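Slow Is a Safety Feature, and I'm Tired of Arguing About It

I've been putting off writing this one, mostly because I was the person holding the tablet when it happened, and it's easier to complain about other people's mistakes than your own. But I keep hearing the same advice go around (turn the speed up, the arm can take it!) and I want to push back a little.

Some background. We've been working on flower handling since April on the Wallum job, picking up bunches, turning them, setting them down without wrecking them. Flowers are awful. I say that with love. Every arm I'd programmed before this one moved boxes, and a box has the decency to stay the same shape while you reach for it. A bouquet has bits hanging out in every direction, and they swing.

The Lumanura controller we use stops the arm when it feels more push-back than it expects. Great idea, I'm all for it. The trouble is that a stem pushes back with basically nothing. So one afternoon we had the closing speed at 200 percent of what I'd started with, the gripper caught a loose sprig along with the stem it wanted, and the arm carried on happily to the next waypoint with the whole bunch in tow. No alarm. The log had it down as cycle 561, result OK. I hit the stop a good second later than I should have, and by then the bunch had gone over and one of my coworkers had already started reaching in to catch it.

That last part is what I still think about. The arm missed her hand, and she laughed it off, and I went outside for a bit. 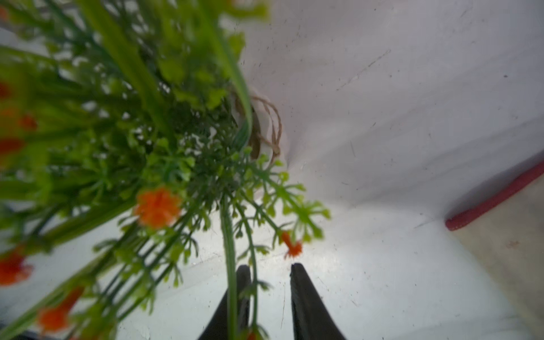
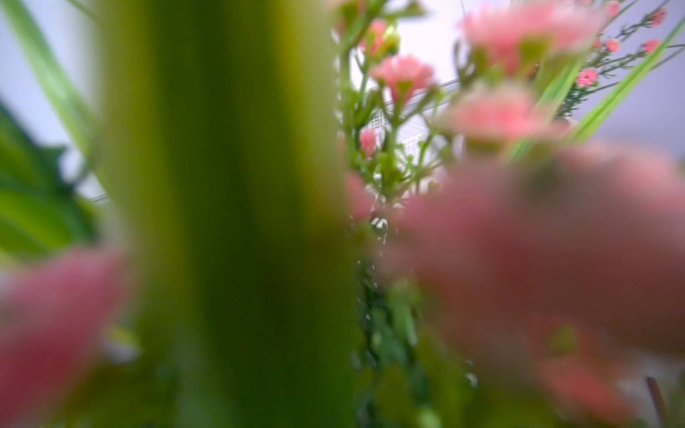
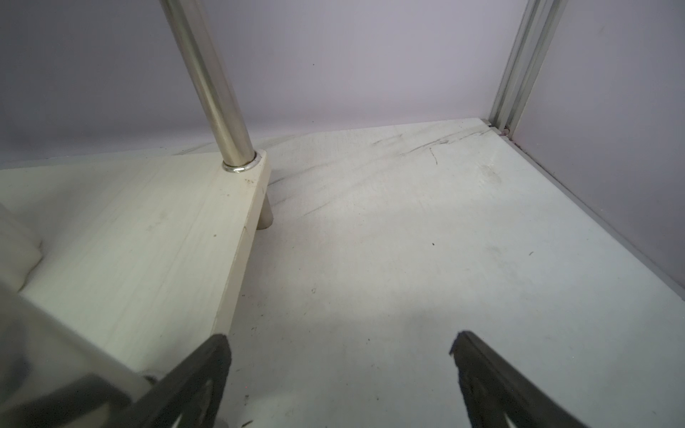 So whose fault was it? The easy answer is the controller, and I did spend a grumpy evening writing a long message to the folks at Voveo, who sold us the package. They were nice about it. They also pointed out (fair enough!) that the force limit is set for protecting the arm and whatever solid thing it bumps into, and that the manual says so. I had read the manual. I had read it the way you read the safety card on a plane.

My own opinion, and you're welcome to yell at me, is that we lean way too hard on stop-on-contact. It's become the thing people say to end the conversation. Oh, it's a gentle arm, it stops if it touches you. Sure, once it notices. Meanwhile everybody relaxes and starts putting their hands in, me included, and the one habit that would have kept us out of trouble, which is keeping your hands out until the arm is paused, quietly dies.

We've changed a few things. The closing speed is back where it was. There's a check after every grasp now, and if the fingers close on a width that doesn't match a single stem, the arm opens and waits. It throws a lot of false stops, 17 on the first morning, and I got some looks for that. I also bought a second stop button, a big chunky Kröger one, and put it where the person standing closest can slap it.

Is it slower? Yep. A fellow on a forum told me I was leaving throughput on the table, and he's right, I am, and I plan to keep leaving it there. We're at cycle 3435 as I type this and I've still got my finger near the button.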